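About Ornena

Aug 19, 2025
By Sushil Tomar

Ornena services and tests commercial dishwashers and glasswashers. We hold maintenance agreements on 1743 machines at 463 sites, mostly school canteens, aged care kitchens, clubs and small cafes. We do not sell new machines and we take no commission from the firms that do. A written opinion on whether a machine is worth repairing is included in every agreement.

What the work consists of

A commercial dishwasher does a simple job inside a short cycle. It has to wet the load, loosen the soil, carry it off and then rinse at a temperature high enough to sanitise the surface. Most complaints that reach our booking desk are worded as "the plates are coming out dirty" or "the glasses are cloudy". Either can come from a dozen faults, and a good part of our time goes on separating them.

The usual sources, in the order a technician checks them:

Water supply. Static and dynamic pressure are measured at the inlet, with the machine filling. A machine that reads well at rest and drops off under flow often has a blocked inlet strainer or an undersized line shared with a combi oven.

Hardness. We test on site at every visit and record the figure. Softener salt is the most commonly neglected consumable in the kitchens we look after, and scale on the booster element follows within months.

Wash arms. Arms are removed, end caps taken off, jets cleared. Bearings are checked for wear by hand. An arm that turns freely with the pump off can still stall under load if the lower bearing has gone oval.

Chemical dosing. Peristaltic tubes harden and lose stroke volume. We replace them annually whether or not they look worn, then titrate the wash tank and adjust. Dosing set by eye, or by the amount of foam, is nearly always wrong.

Final rinse. Temperature is logged at the rinse arm and on the load. The display on the front of the machine is the last thing we consult.

Why we log the load

A display shows what a probe in the booster reports. It does not show what reached a plate in the back corner of the rack. Since our second year we have run a data logger through the machine in a rack with a normal load, and the trace is attached to the service report. The logger samples once a second and the standard test runs for 90 seconds on an undercounter machine, longer on a pass-through or rack conveyor.

The trace separates three conditions that look identical from outside. A booster with a failed element climbs slowly and never arrives. A booster that is too small for the site is fine for the first racks of the morning and falls away during the lunch service. A thermostat that has drifted gives a flat line in the wrong place. The first is a repair, the third is an adjustment, and the second is a conversation with the owner about the size of the machine.

Plastic ware is a separate matter. It holds less heat than crockery and sheds water poorly, so it comes out wet from a machine with nothing wrong with it. We ask sites with a lot of plastic to tell us when booking, as the technician will bring a different rinse aid and allow time to set it. Flexible items and anything light enough to flip should be racked under a grid.

Where we work

The workshop and parts store are in Kashyap Street. Agreement customers within 90 kilometres of the workshop are covered for same-day attendance if the call is logged before ten in the morning. Beyond that we attend on the next scheduled run. The run sheet is sent to sites on Friday afternoon's email list at present; this will move to the customer login once the login is finished.

We do not travel further than the runs listed on the service map. Two former customers outside the area are handled by Pralier, who use our report format and send us a copy.

History

The business started as a one-van contractor repairing pumps and bain-maries as well as dishwashers. Refrigeration was offered for a short time and dropped. The name Ornena came with the incorporation and has no particular meaning. The dishwasher work grew to the point where the other lines were getting poor attention, and they were handed on to other trades.

The training room was added when we took the unit next door. It has three working machines plumbed to a common drain, one of them with clear side panels made up in the workshop so that spray coverage can be watched with the machine running. The panels craze and have been replaced twice.

Reports and records

Every visit produces one report. It lists the readings as found, the work done, the readings as left, and parts fitted with their batch numbers where the maker supplies them. Readings are recorded as found even where the machine was going to be adjusted anyway. A report without an as-found reading is sent back to the technician.

Records are kept in Planari, a database we had written for us and now maintain ourselves. It holds the full history of each machine against its serial number, so the record follows the machine if it is sold to another site. Owners can ask for a copy of their history at any time, including after they have left us. It comes as a spreadsheet and a folder of traces.

Planari also raises a flag when the same part has been fitted to a machine three times inside a year. A repeat like that usually means something upstream has been missed. Drain pumps failing over and over at one club were traced to toothpicks getting past a bent tank filter, which had been bent back into shape at each visit and refitted. The filter was replaced.

Training

Operator training is included in the agreement and is given at the site, on the site's own machine, to whoever is rostered on. It covers scraping and pre-rinse, racking, draining and cleaning down, changing chemical containers, and what to write in the daily log. It takes less than an hour. We repeat it when staff change.

A longer course for kitchen managers runs in the training room each May. It covers hardness testing, titration, reading a trace, and filling out a fault description that will get the right parts onto the van. Numbers are kept small by the size of the room. Notes are supplied in print, and lunch is not provided.

Agreements and charges

There are two agreement types. The standard agreement covers two scheduled visits per year, operator training and labour on call-outs. Parts are charged at cost plus a fixed handling fee, shown on the invoice as its own line. The full agreement covers parts as well, excluding damage from wrong chemicals, lack of salt, or impact. A machine is inspected before it goes onto a full agreement and may be declined on age or condition.

Sites without an agreement can book a one-off inspection. The report is the same. If the owner then signs within the quarter, the inspection fee is credited.

We do not supply detergent. We will test any product a site is already buying and set the dosing to suit it. Where a product is unsuitable for the water, the report will say so and give the reason in plain terms - usually hardness, sometimes a reaction with aluminium trays.

Comments on our reports

Owners and managers are asked for comments on the report once a year, and a selection goes up on this page unedited apart from spelling. Comments on pricing go to the office manager and are answered by letter. 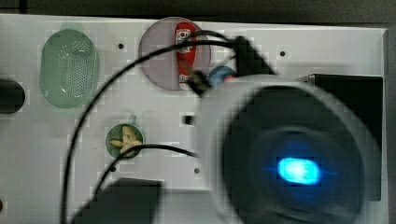
Rekha Vishwakarma: The trace was the useful part for me. Our display had been reading correctly for years and the rinse was still dropping away by the fourth rack, so the booster was too small and we had been paying for elements we didn't need. I would like the hardness figure moved to the first page of the report. At the moment it is under the parts list and my relief manager missed it. Could the units be printed beside it as well, as the test strips we buy use a different scale.

Contact Ornena: workshop and bookings, Kashyap Street | © Ornena 2025 | Back to top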